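Paper shopping bag

A paper shopping bag is a carrier bag made from paper, usually with a flat base and two handles. It is given out by shops, bakeries and restaurants, and very often has a long second life at home!

Handles are commonly flat paper strips or twisted paper cord, glued inside the rim. Twisted cord sits more comfortably in the hand and stands up by itself, so the bag is easy to grab from a crowded table. Plain brown and white are the everyday colours, but a strong single colour with a large printed logo is a favourite with restaurants, and some of these bags are lovely enough to keep for years.

Reuse

Many households save them for carrying sweets and snacks to parties, where a good stiff bag swallows a surprising amount. 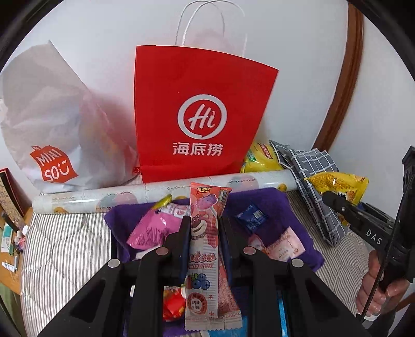 Small wrapped sweets go in last, in the gaps between the larger packets, and long lollipops are best stood upright along the side. Rolled wrapping paper can travel in the same bag if the roll is short. The collector Rebecca Pace keeps 491 paper bags, all folded flat and sorted by handle type.

See also: Gift wrap, Carrier bag, Party bag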